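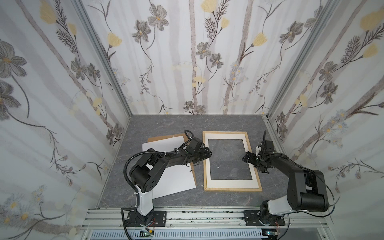 I papered our laundry nook in April, and I've been meaning to write down what I learned before I forget it all. Floral paper is lovely but it is fussy! Order one roll more than the calculator says, because matching big flowers across a seam eats paper like you wouldn't believe.

**Start in the corner you'll see least.** The last seam never matches perfectly, so mine is tucked behind the door. Drop a plumb line first – my walls lean, and yours probably do too.

**Book your strips.** Paste the back, fold both ends in to the middle (paste to paste), and leave it for as long as the label says. I skipped this on two strips and got bubbles the size of quarters.

**Change blades constantly.** I went through almost 50 snap-off tips and I don't regret one. A dull blade drags damp paper and tears it right at the baseboard, where you'll look at it forever.

**Inside corners:** don't wrap a full strip around. Cut it so it turns the corner by half an inch, then hang the next piece over that.

Tania Biswas told me to wipe the seams with a barely damp sponge and rinse it after every strip. She's right, dried paste goes shiny.

Leftovers line drawers nicely, but save one long piece for patches. Mine's rolled up in the hall closet with the batch number penciled on the back.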